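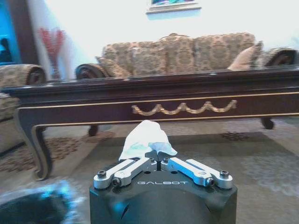

Rodrigo Arrieta wrote in to ask how on earth you keep a glossy dark coffee table looking decent when people keep using it as a place to park their tissues and empties, and whether he should give in and buy a glass top for his. No, Rodrigo, save your money! I've had shiny dark furniture in one form or another since I left home, and the trick is mostly in what you do before you get the polish out.

So this page is my whole lounge room routine, the ten-minutes-before-visitors version and the slower one. It started as a note stuck to the fridge for my daughter when she was house-sitting and it has grown a bit since then (sorry, love).

## Rubbish first, always

I used to walk each bit of rubbish out to the kitchen as I found it. A tissue, off I'd go, then a bottle, off I'd go again, and somewhere on the third trip I'd put the kettle on and that was the end of the cleaning. Now I carry a small bin in and stand it on the carpet right by the coffee table, and everything goes straight in. Tissues, lolly wrappers, receipts, the little plastic tags off new socks. Drink bottles I stand by the door for the recycling, with the lids off and a quick rinse when I get to the sink.

Get down on your knees for this part if your knees allow it. You'll see things under the table that you've been walking past for a week. Low tables with a deep apron are the worst for it, all sorts drifts in under there and stays put until the vacuum finds it with a horrible rattle.

Used tissues I pick up with a spare bag over my hand, same as you would after the dog. My mum thinks this is precious of me. Mum also thinks hankies should come back.

## Lining a little bin so the bag stays up

A small round bin and a big bag is a miserable combination, the whole lot slides down inside the minute you drop something in. What works for me:

1. Shake the bag open properly first, over the floor, with a good flick.
2. Push your fist down to the bottom so it sits on the base and isn't hanging there full of air.
3. Fold the rim right over the outside edge, a decent cuff of it, all the way round.
4. If it's still loose, twist the slack at one side into a knot and tuck it under the cuff. I did use a big rubber band for years, but it perished and pinged off behind the sofa.
5. Keep 2 spare bags folded flat under the one you're using, so the next one is there when you pull the full one out.

I buy the Boline bin liners in the box of 200 and they last me ages. They're thin, mind you. Fine for tissues and paper, no good at all for anything with a corner.

While we're on plastic, a word on things that live in clear bags. I'm forever bagging up the good cushions or whatever is waiting to go to the op shop, and then the bag sits about looking like rubbish until somebody treats it as rubbish. Put a strip of masking tape across it and write on the tape what it is and where it's going. Squash the air out before you tie it, too. And don't leave anything damp in there, not even a bit, or you'll open it in October to a smell you won't forget in a hurry. 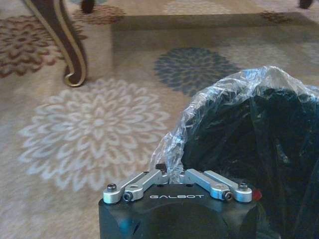 ## The table itself

Right, Rodrigo, your bit!

Clear the top completely. Don't shuffle things from one end to the other, I can tell when you've done it and so can your mother-in-law. Dust it dry before anything wet goes near it, because a glossy finish shows every fine scratch and grit under a wet cloth is how you get them. I use an old cotton T-shirt, washed a hundred times and gone soft, with the seams cut off.

Then a second cloth, barely damp. I mean wrung out until you're cross with it. Go along the length of the top in long strokes, then straight over again with a dry one. I did the round-and-round thing for years and always had swirls when the lamp was on.

If you've got gold trim on the apron or down the legs, keep polish off it altogether. I learnt that on a side table from Lammers, where I rubbed a good bit of the gold away being thorough. A soft dry paintbrush gets into the fancy parts, and curvy legs just want a wipe down with a sock over your hand.

Polish I'd leave for a few times a year. I have a tin of Danetti paste wax and I use less of it every time. Too much goes cloudy and grabs the dust, and then you're back where you began with a sorer arm.

Last check is to crouch down and look across the top towards the window. Any smear you've missed will be shining at you.
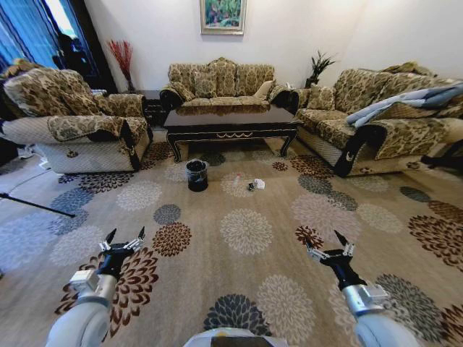

*Page last changed: October. Added the bit about patterned covers and fixed the vinegar amount.*

## Sofas and their covers

Patterned covers are very forgiving, which is lovely right up until you realise you haven't washed them since last winter. I do mine one sofa at a time so there's always a place to sit. Take all the cushions off, stand them on end, and vacuum the seat with the narrow nozzle, going right down the back crease. Then turn each cushion over before it goes back. With several sofas in one room I swap the cushions between them as well, if they match, as the one facing the telly gets all the wear.

Fitted covers go back on while they're the slightest bit damp. They stretch over the corners much more kindly. Start at the back, then the arms, and do the front last, and push the extra fabric down the crease with a wooden spoon handle.

A throw over the backrest saves the cover from hair and sunscreen, and it's so much easier to wash a throw! Mine is a Mamside one and it's been through the machine more often than my jeans. Shake it outside, fold it in thirds lengthways and lay it along the top. If it slides, a couple of safety pins underneath will hold it.

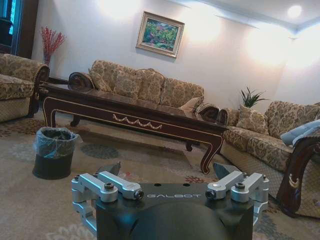
Wooden arms and carved bits I do at the same time, while the cushions are off and I can reach. The paintbrush again, then the dry T-shirt. Don't spray anything straight at them, it drifts onto the fabric and leaves a mark you'll be looking at for years. Spray the cloth if you have to spray.

Dried branches in a tall vase collect dust like nothing else. I take mine outside, hold the lot upside down and blow at them with the hairdryer on cool. A few bits always drop off. For the vase, a splash of vinegar (half a cup, and I had written two cups here before, apologies to whoever tried it), top up with warm water, leave it overnight and rinse. Let it dry right out before the branches go back.

Then vacuum the carpet last of all, starting at the far wall and backing yourself out the door. Shift the bin before you start and empty it on the way past.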